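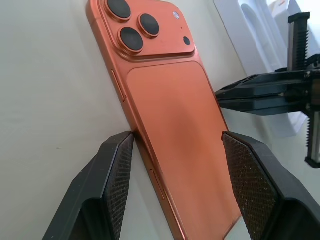 Going caseless with the orange one, wobble and back panel questions

dthibodeaux
I've used a case on every phone for years and want to stop with this one. Main reason is the color. I paid for orange and I'd like to see it. Two things bother me. The camera block goes nearly the full width and stands up a good bit, so I'm wondering about the rim. And the back panel sits inside a raised border, which looks like a place for grit to collect. Anyone gone a few months without a case?

kettle_north
Since February, no case. The border does catch pocket lint. I wipe it with a dry cloth when I remember. Rim is fine so far except one small nick on a corner, and that was a drop onto concrete.

Oyelaran
I'd keep the case. The polished edge on the block is the first thing to touch the table every time you put the phone down. Mine was marked inside four weeks. On a dark phone maybe you don't care, on the orange you see it.

dthibodeaux
Marked how? Scratched through the color or just scuffed?

Oyelaran
Two bright spots where the color is gone. Can't feel them with a fingernail but I can see them from across the desk.

pm_hollis
Mine has nothing like that and I put it on a stone counter all day. Depends what's on the counter. A grain of sand will do it on any phone.

Ekene Wike
Try a skin for the panel only. I have a clear matte one from Drellatlow, cut to sit inside the border so the edges don't lift. Took me two tries to get it straight. The color underneath is a little duller in daylight, same indoors. It does nothing for the camera block.

kettle_north
Does the wireless charger still hold it?

Ekene Wike
Yes, no change. I use a Zotomitz stand and it charges to 72 percent by the time I'm done with breakfast – same as before.

Oyelaran
A skin won't help in a drop. A back repair was quoted to me at around $200 and a case is a lot less than that.

pm_hollis
He didn't ask about drops.

Oyelaran
He asked about going caseless. Drops are part of that.

dthibodeaux
Fair, I did. I don't drop phones much but I'm not going to say never. Ekene, did you put anything on the lens rings?

Ekene Wike
No. I had stick-on covers on my last phone and got flare in every night shot. Took them off after a week.

kettle_north
Same experience with the Hotance ones. Dust got under them too.

dthibodeaux
OK, ordering the skin for the panel and leaving the camera part bare. The case goes in the drawer for camping trips. Will post when it's on.

– Dwayne Thibodeaux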